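FOR RELEASE IN APRIL

Fovari Puts a Plain Shape Sorter on Sale and Declines to Call It Educational

Play goods maker leaves the developmental claims off the packaging and asks parents to judge the toy by whether it gets used

Fovari today opened orders for the Mellomon board, a flat shape sorter in mint green with three open holes: a circle, a square and a cross. The board lies on a table. Children put blocks through it, or on it, or carry the blocks off to another room.

The company has chosen to make no claim that the Mellomon board improves concentration, speeds up early math or prepares anyone for school. Fovari has read a good many boxes that promise such things and has yet to find one that says how the maker knows.

"I have been sent brochures for shape sorters that read like prescriptions," said Lucienne Maillard, who runs product development at Fovari. "Then you ask for the study and you get a picture of a smiling toddler. We have a green board with holes in it. I think it's a good one. I'm not going to tell a tired parent that it will raise a test score."

Why a flat board

Most sorters sold for this age are boxes or buckets with a lid. Fovari made several of these before giving them up. In the company's view the box hides the block as soon as it drops, and the adult then spends the afternoon opening the lid. With a flat board the hole goes straight through to the tabletop, so a child can see from above where a piece would end up.

The three holes are spaced well apart, with the circle and the cross on opposite sides and the square between them, closer to one edge. Earlier drawings had nine. Mandla Chauke, the designer, cut the number after home trials in which the extra shapes mostly went under the sofa.

"Nine holes look generous on a shelf," Chauke said. "I liked the drawing myself. But if you watch a two-year-old for an hour, a lot of what's printed on toy boxes starts to sound like wishful thinking, and that includes things I have written."

The octagon question

The block that has caused the most argument inside the company is the red octagon. It has eight sides and no eight-sided hole to go with it. Fovari's sales staff wanted it described as a "problem-solving challenge." Chauke objected to the phrase, and it has been dropped from the packaging.

He put the octagon in the set as a piece for stacking and standing on the board's surface. Some of the children in the trials tried it against the circle. Others left it on top of the board and got on with something else. Fovari draws no conclusion from either.

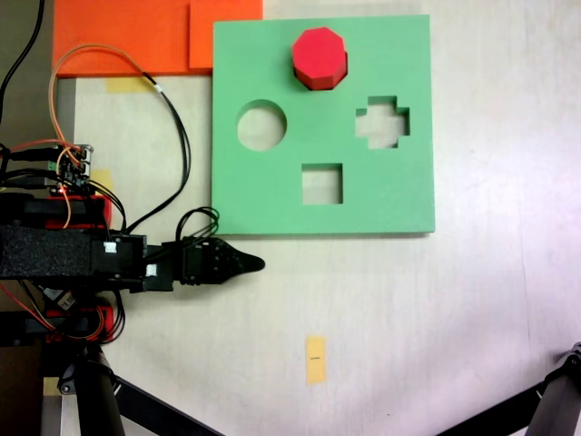 What the trials did and did not show

Fovari lent early boards to 90 households and asked them to keep one within reach for a month. The company is publishing one result only: parents in 1 household out of 10 said the board had gone into a closet before the month was over. Fovari does not know whether that is good, having found no other maker willing to share the same figure.

The trial had no comparison group, the families had volunteered, and the people asking the questions also wanted to sell the toy. Readers should weigh it with that in mind.

The color was settled with less fuss. Mint green won over a gray that adults liked and children ignored, at least in the few homes where both were tried. The red was picked to be easy to find on the green.

Availability

The first run is 1000 boards, made for Fovari by the Šindelář workshop and shipped through Distaline. A further 150 have been set aside for day care centers and libraries, which may keep a board for 100 days before deciding whether to pay for it. Boards returned in that time will be cleaned and sold as used, at a lower price and marked as such.

Lost blocks can be ordered one at a time. Fovari expects to sell a lot of them.

There will be no app, no parent guide and no second volume of harder shapes this year. Maillard has asked stores not to shelve the board under "learning," though she concedes that several already plan to.

About Fovari

Fovari designs tabletop toys and play furniture for homes and day care centers.

Press contact: Lucienne Maillard, Product Development, Fovari. Sample boards are available to reviewers on loan. Reviewers are welcome to dislike them.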